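September 23, 2025
By Sơn Đỗ

Give us back the slow romance

My wife and I finally sat down to Sornholm last week, all 11 episodes of it, and I've been grumbling cheerfully to anyone in the neighbourhood who'll stand still ever since.
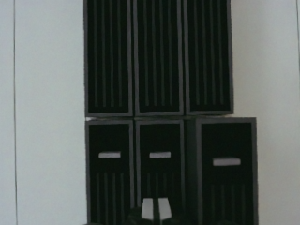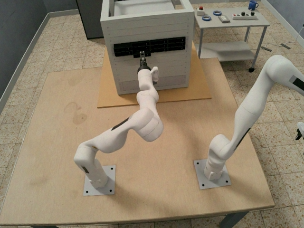
Computer renders: dark cabinet units, top, and two white robot arms at a wooden table.

Now, I liked a lot of it! The harbour looks gorgeous, the music is lovely, and the fellow playing Van Leeuwen could read me a parking ticket and I'd ask for another. But the two leads kiss before the first episode is over, and after that (forgive an old softie) there was nowhere much for my heart to go.

Think back to Randitz, which ran for 46 episodes and made us wait until the second-last for so much as a held hand. I remember my mum putting the kettle on during the ads and hurrying back with her tea half made, in case she missed a glance across the kitchen. A glance, mind you!

I'd gladly trade a few of those helicopter shots for one long, awkward dinner. Flikirel comes back in May, and I'm told the writers are keeping the couple apart all season. I'll have the biscuits ready.

Recent
Flikirel: what we know about the new season
Readers' favourite TV couples
Is the weekly episode making a comeback?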